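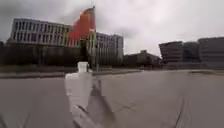 Rurndale(屋外用小型搬送ロボット)

Rurndale(ルーンデール)は、Garko社が販売する屋外用の車輪式小型搬送ロボットである。大学、研究所、事務所の並ぶ区域など、建物と建物の間に広い舗装面がある敷地で、書類や軽い荷物を運ぶために作られた。本体の販売のほかに、月ごとの契約で貸し出すサービスもあり、利用者の多くは後者を選んでいる。

概要

Rurndaleの設計は、Garko社の技術者イバナ・カセレス(Ivana Cáceres)が中心になって進めた。同社はそれまで倉庫の中で使う台車を作っており、屋外の製品は本機が最初である。初期の試作機はIneckという名前で呼ばれていた。Ineckは車輪が小さく、敷石の継ぎ目で止まることが多かったため、販売はされなかった。現在でも、古い説明書や部品の表にはIneckの名前が残っている場合がある。

名称のRurndaleは、試作機の走行試験が行われた土地の名前から取られたと説明されている。

構成

標準の製品は、走行する台車、上部に取り付ける枠、充電器、および操作用の端末からなる。台車は低く作られ、重い電池が一番下に置かれている。枠には荷物箱や表示板などを付けることができるが、何も付けずに走らせることも許されている。

電池は2個まで積むことができる。1個の場合の運転時間は、Garko社の資料では14時間とされている。ただし、これは平らな舗装の上を一定の速さで走った場合の値であり、坂のある敷地では短くなる。積載量の上限は28キログラムである。

経路は、利用者が端末で地図の上に点を置いて作る。一つの敷地に登録できる点は1000までで、普通の大学の敷地であれば不足することはないと思われる。点と点の間の速さを別々に決めることもできるが、この機能の画面は少し分かりにくく、初めての人には説明書を読むことが勧められる。

走行環境

本機が想定しているのは、歩行者と自転車が通る平らな広場や通路である。低い縁石であっても、乗り越えることは仕様に含まれていない。そのため導入の前に、縁石や段のある場所を経路から外す作業が必要になる。

駐輪場のそばを通る経路では、別の注意がいる。自転車は毎日違う位置に置かれ、列からはみ出した車輪は、登録した地図の上には現れない。説明書では、自転車の列から十分に離れた所に点を置くように書かれている。実際の運用でも、列の端と機体の間に人が通れるだけの舗装面を残すことが多い。 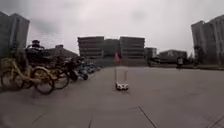 視認性

低い機体は、遠くにいる人や自転車に乗った人から見落とされることがある。Garko社は、この問題のために縦に長い枠と小さな旗を別売りの部品として用意している。旗の色は赤と黄の二種類で、灰色の建物が多い敷地では赤が選ばれやすい。枠は中が開いた形を選べば、風の強い日にも機体が押されにくいという。

一方で、枠を高くすると、室内に入れるときに戸口で当たるおそれがある。枠は工具を使って外すことができるが、毎日外すことは現実的ではない。屋内と屋外の両方で使いたい利用者には、低い型の枠が適している。

貸出サービス

貸出は、Garko社と提携するLecomte社が行っている。契約には、最初の地図の作成、担当者への講習、および故障のときの交換機が含まれる。講習は半日で終わり、午前9時から始まるのが通例である。雨の多い地域では、11月から冬の終わりまで契約を休む制度もある。休止中は料金が下がるが、機体は一度返さなければならない。

地図の作成は、Lecomte社の担当者が敷地を歩いて行う。建物の工事などで通路が変わった場合には、利用者が自分で点を直すか、有料で再度の作成を頼むことになる。

評価

利用者の評価では、音が静かなことと、操作を覚えるのに時間がかからないことがよく挙げられる。曇りの日や夕方でも走行の安定が変わらない点も好まれている。

批判としては、予備の部品の値段が高いこと、端末の文字が小さいことがある。また、広い広場では目印になるものが少なく、機体が位置を確かめるために何度も止まるという報告が見られる。Garko社は、広場の中央を横切る経路を避け、建物や植え込みに沿った経路を作ることをすすめている。しかし、この方法では距離が長くなるので、急ぎの荷物には向かないという意見もある。

関連項目

Ineck
Garko
Lecomte

カテゴリ: 搬送ロボット | 屋外用ロボット | 貸出サービスのある製品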